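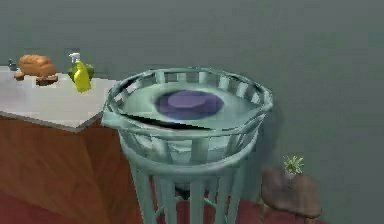 ## Moving the bread club from Endberg to Geddes: a thread

**1/** The Endberg bread club is moving to Geddes in June. A lot of you asked how a club like this runs week to week, so I'm going to put it all in one place.

**2/** We have 163 members right now. Most take one loaf a week. Pickup is Friday from 4 to 7 in the afternoon. If you can't make it, a neighbor can sign for you.

**3/** The flour comes from Skimitz. It's a small mill and they grind to order, so I have to call in my amount the week before. That's why I keep asking people to pause early. A text on Thursday night is too late – the dough is already mixed.

**4/** Price stays the same through the summer. You pay by the month. If you skip a week, I move the credit to the next month. I don't do cash refunds on single loaves anymore. The bookkeeping was taking longer than the baking.

**5/** Several people asked about the oven. It's a used Prarex deck oven, two decks, and it holds 12 loaves at a time if I'm careful with spacing. Round loaves take more room than long ones. I would like a third deck. I'm not getting a third deck this year.

**6/** Starting time is 2 in the morning. Rye goes in first because it needs to rest the longest before slicing. Then the plain sourdough, then the seeded. Rolls are last, and they're the only thing that's ever warm at pickup.

**7/** Please let the rye sit until Saturday. I know it smells good. If you cut it the same day the middle will be gummy and you'll write to me about it.

**8/** Storage, since it comes up every week: cut side down on a board for the first two days, then a cloth bag. No fridge. Freeze it sliced if you live alone. It toasts fine from frozen.

**9/** The new place in Geddes is 242 Mill Road, side door. There's parking in back but the gravel is rough, so go slow if your car is low. The bus stops across the street.

**10/** I can take members up to the point where I'm baking 200 loaves, and I'm not there yet. The wait list has been closed since winter and I'll open it again once we've had a month in the new kitchen.

**11/** No bread the week of the move. You won't be charged for it. The Endberg pickup shelf comes down that same week, so if you left a bag or a jar there, come get it before then.

**12/** Seeded loaf people – the sunflower is back. Sesame is still out.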